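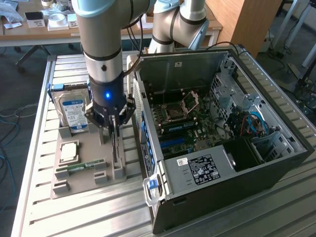
**From the repair bench: putting a tower back together**

I promised in the last newsletter that I'd write something for the people who keep asking how to rebuild an old desktop, and then I spent most of October doing everything except writing it. So with apologies to Filipa (who has been chasing me for copy, very patiently), we're going to talk about processors, memory, hard drives, and why I've become such a bore on the subject of trays.

The tray thing first. For years I put parts down wherever there was a gap. Memory on the windowsill, processor on top of its own box, drive balanced on a mug. Then one evening at Ramalho I spent 60 minutes looking for a stick of RAM that was underneath my elbow, and Laurinda Barros said, fairly sharply, that a person who labels their spice jars ought to be able to manage three bits of computer. She was right! Now everything that's coming out of a machine or going into it gets a place of its own, in a grey tray with proper slots, and the tray lives to the left of the case. The drive stands up at the back, the processor lies flat in front of it and the memory goes in front of that. If you haven't got anything so grand, a baking tin with a bit of antistatic foam in it does very nicely (line it first, bare metal makes me nervous).

Then there's the case. Lay it on its side, panel off, and leave yourself room all the way round. I see so many people working with the tower upright between their knees, peering in with a torch in their teeth, and it hurts to watch. On its side you can look straight down at the motherboard, gravity is holding everything where you put it, and if you drop a screw it lands somewhere you can see. Usually.

Unplug it from the wall before any of this, obviously, and touch some bare metal on the chassis before you handle the parts. I still do that every time I come back from the kettle. 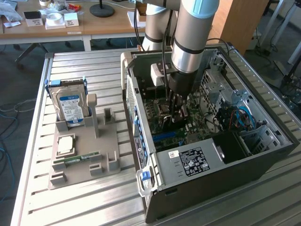
People are most frightened of the processor, and I do understand, it's the one that feels like jewellery. But the socket does nearly all the work for you. Lift the little lever, swing the bracket open, and have a good look in there with a decent light before you go any further. You want it clean and you want every contact looking like its neighbours. Then find the small triangle on the corner of the chip and the matching mark by the socket, hold the chip by its edges and lower it in level. No pressing! I can't say this loudly enough. If it's the right way round it just sits down, and if it doesn't sit down then you lift it straight out and check your corners again. Tomás Pinheiro once told a whole table of beginners to "give it a bit of a nudge" and I had to go and stand outside.

When it's in, the bracket comes down and the lever goes back under its hook. On some boards that takes a surprising amount of push and there's a creak that will put your heart in your mouth. It's normal. The cooler goes on after that, with a blob of paste no bigger than a pea, and please wipe off whatever was there before. Amândio Brandão has a machine that came to him with what looked like half a tube in it, and we were finding the stuff on our sleeves for a week.

Memory is easier but everybody does it too gently. Open the clip (or clips) at the end of the slot, line up the notch in the gold edge with the ridge in the slot, and push down firmly with a thumb at each end until it clicks. The notch isn't in the middle, so it'll only go one way. I'd say most of the "dead" computers that get carried in to us have got a stick that's half a millimetre short of home. If you're adding a second one, look at the manual for which slots to pair up, or look for the tiny printing on the board if the manual's long gone.

Hard drives, then. If your case uses plastic rails, clip them to the sides of the drive before you go anywhere near the cage, and slide it in with the connectors facing the way the cables come from. I've done it backwards more often than I care to admit. The thin SATA cable goes to the board and the wider flat one comes from the power supply, and neither should be bent hard at the plug. Red or blue makes no difference at all, by the way. Somebody writes in about this every single time. What I do like is two colours in one bundle, so you can follow one with your finger from end to end without losing it among the others.

Before the panel goes back on, look over the whole inside once more. Is anything resting on a fan, are all the power leads in, has the screwdriver come out? Then plug in and switch on with the side still off, hands well clear. If it beeps at you, switch off, unplug and try the memory again first.

A few odds and ends. Ilídio Rocha has a box of spare drive rails at Ramalho, mixed sizes, and would love to see the back of them. Bring your drive along so you can try them for fit. I'm after a small lamp with a bendy neck if anyone has one going spare. And Laurinda is doing the next piece, on cleaning out power supply fans from the outside only (the lid stays ON, she has asked me to put that in capitals), so send any questions to her before Filipa starts chasing us both again.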